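Kitchen Notes: Small Red Onions, Peeling Loss and Board Care

The August delivery from Ghoneim brought small red onions in place of the usual medium yellows, and the next two deliveries will be the same. Several members have asked whether the recipes need adjusting. Most of them do, slightly, and the prep sheet needs adjusting more than the recipes do.

The first point is weight. Our recipe cards were written for medium onions and give a count. A count is of little use when the size changes, so the cards for the lentil soup, the braised cabbage and the pickle now give peeled weight in grams. The pickle card calls for 2,000 grams peeled, which fills the shallow crock to the line. Weigh after peeling and after the root end has been trimmed. Cards that still give a count should be read as medium onions until Remedios Esteban has reissued them.

The second point is loss. A small onion has more skin for its weight than a large one, and the outermost fleshy layer is often dry at the shoulder and comes away with the paper. Remedios weighed a trial lot before and after peeling and recorded 134 grams of skin, root and neck for each kilogram as delivered. Order with that figure in mind. It was measured on firm, dry-skinned onions, and a soft lot will lose more.

The third point is time. Peeling takes longer per kilogram, and the prep sheet now allows 30 minutes for the pickle batch with two people at the counter. Slicing is unchanged.

Three methods were tried. Topping and tailing with a knife and then slitting the skin is the fastest with large onions, but on small ones the slit tends to go through the first layer of flesh, and the waste rises. Soaking in hot water for 5 minutes loosens the paper well. It also softens the outside layer, so it is acceptable for soup and unsuitable for pickle. Peeling by hand, dry, is the slowest of the three and gives the cleanest onion. Use it for anything that will be served raw or pickled.

For dry peeling, hold the onion in one hand with the fingers wrapped around it and work with the thumb and index finger of the other. Start at the neck, where the paper is loose, and pull toward the root. Brittle skin breaks into flakes; go back for the remaining patches once the larger pieces are off. If a layer is papery on one side and fleshy on the other, remove it. Leave the root end intact until the onion is ready to be cut, as it keeps the layers together. 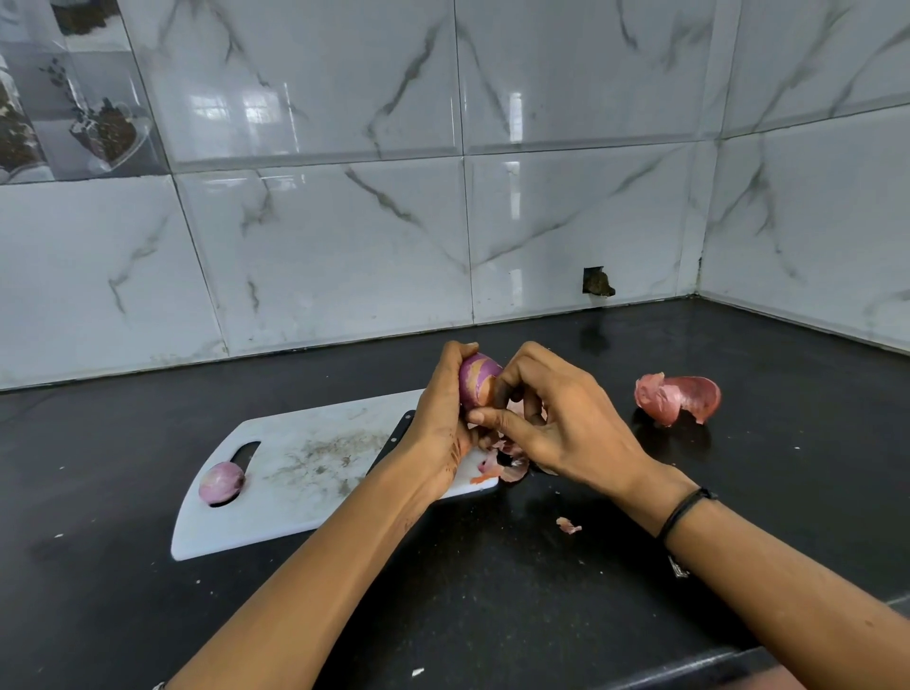
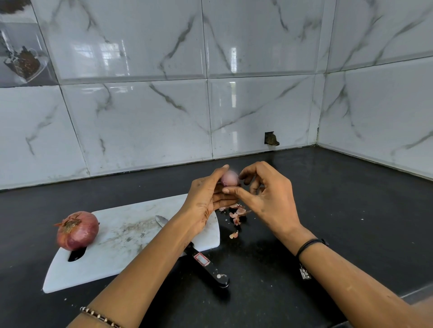 Cutting boards are the other item this month. The white plastic boards were bought together and have been used hard, and the wear is now enough to affect cleaning. A light scratch will brush out clean. A deep knife mark holds residue after washing, particularly where several cross in the center of the board, and a board in that state should be scrubbed along the marks with the stiff brush before it goes in the rack. The one at the onion counter, with the handle slot near one end, is scuffed across its working surface and has dark marks toward the middle; boards with that much wear get the brush every time. If staining remains after scrubbing, put the board on the lower shelf for resurfacing – do not return it to the rack. Binwood will plane plastic boards down once, provided enough thickness is left. Boards that have already been planed are replaced.

Peeling can be done over the counter beside the board, which leaves the cutting surface free. Gather the skins before slicing begins. Fine flakes are hard to see on the black countertop under the evening lights, and a damp cloth picks them up better than a dry one. Wipe once before the knife comes out and again at the end.

Skins go in the Zendier bin with the other dry trimmings. The compost collection accepts onion skin in any quantity, but the produce stickers and net bags must be kept out. A small amount of clean, dry skin may be held back for stock, where it gives a brown color. Do not use skin with black powder under the paper, which is mold; discard it and rinse the onion before going further.

Storage is as before. Keep onions in the open crates, away from the potatoes, and do not stack the crates more than two high. Peeled onions go into a lidded Cikevo tub in the refrigerator, marked with the time of peeling, and are used the following day at the latest. Tubs used for onion keep the smell after washing and have been given a red lid. Please do not put cut fruit in them.

Revised cards for the salads and the flatbread filling will be in the folder by the pantry door before the next delivery.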